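Vedgate Forums > Small cells > Setup and upkeep
Thread: Two arms on one front rail, cable drag at the wrist

flelier_bench
Two arms, mirrored, plates bolted to a single extrusion rail at the front of the table. Walls on three sides. The right arm faults on wrist torque when both grippers come to the middle together. 34 faults logged in November, 23 of them with both arms at full reach. Plate bolts have been checked against the mark and the joints re-zeroed twice. Cables leave each wrist in a free loop.
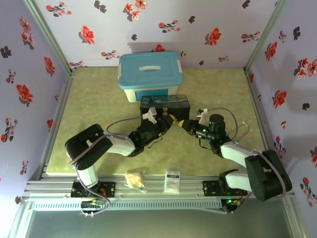

Both arms at the centre, in front of the storage box. Note the cable arc on each side.

pleston34
Your loops are too long. The right one goes up towards the wall. Shorten it and clip it to the forearm link, leaving enough for full wrist roll.

B_Marinho
Disagree. Clip it to the forearm and all the bending happens in the last bit before the connector. I lost two connectors that way on the Abreu cell. Leave the loop, add strain relief at the wrist, and look at the boards under the plates first. A bad supply to one arm gives the same fault code.

flelier_bench
Boards: green LED lit on the right one, supply steady under load. I haven't swapped them over yet.

pleston34
A green LED tells you there is power on the board and nothing else. Swap them. I still say it's the cable.

flelier_bench
Swapped left for right and ran 60 cycles. The fault stayed with the right arm, so the boards are cleared. The test move now is both grippers on the mouse pad, one at each side. It loads both wrists and shows any mismatch between the arms quickly.
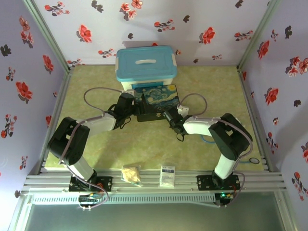 Re: cable drag at the wrist (page 2)

B_Marinho
Run that move with the right cable held up by hand outside the guard line, at crawl speed. If the torque reading drops, pleston34 has a point about length. I would still not clip it.

flelier_bench
Done. Peak reading was 1396 with the cable hanging free and well under the limit with it held up. Units are raw counts from the driver.

pleston34
Cable, then. Shorten it.

B_Marinho
Shorten it, yes. Relief at the wrist, one soft tie at the elbow, no clip on the forearm. Then re-zero the right arm before you log anything.

flelier_bench
Will fit the tie tonight and post the fault count after another 60 cycles.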